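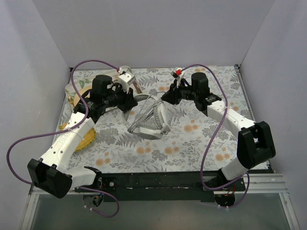 Iona Semple asked whether she has to list the joint savings account if both names are on it. Yes — enter it once, under Shared.

## 7. Adding accounts to your Mavby disclosure

1. Open **Assets** and select **Add account**.
2. Enter the balance on the date of separation.
3. Attach the last 14 statements.
4. Select **Save draft**.

**Note:** Mavby keeps 2 drafts per case.

**Caution:** Filing locks the form. Check your court's deadline before you select **File**.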